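Nerkex opens orders for hand-held gripper kit

Betville-based Nerkex has opened orders for the Wendo, a hand-held two-finger gripper with a built-in camera, sold as a kit to labs and integrators that record manipulation data without a robot on site. Shipping starts in March.

The kit consists of the gripper, a camera mount, a charging dock and two sets of fingers. Nerkex lists the tool at 3066 dollars, with recording software included for the first year. Battery life is given as up to 17 hours of intermittent use. The operator works the fingers by hand while the camera records the workspace and an encoder logs the opening width. Files export in a format that the company's own arm controller reads directly; converters for other controllers are in beta.

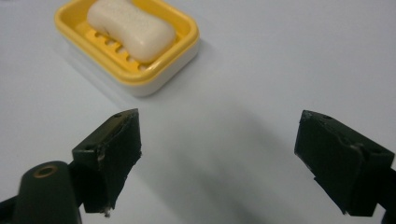

Small household items make up most of the starter task library, which has 27 entries at launch. Each entry is a short written protocol covering start position, grasp, placement and reset. Bathroom and kitchen goods were chosen first, according to the company, as smooth or rounded objects show up weak grasps early in training.

Chettiar, a contract data firm that has used pre-production units, reports that setup takes 16 minutes per station, most of it spent on camera calibration. The firm listed two complaints. Calibration has to be repeated after every finger change, and the software does not warn the operator when exposure drifts during a session. Nerkex plans to address the second point in a firmware update. The first is a result of the mount design and will stay as it is in this version.

Fingers are treated as wear parts and are sold separately in pairs. Warranty on the body is one year and does not cover the fingers. Orders are taken through the Nerkex site, with volume pricing on request.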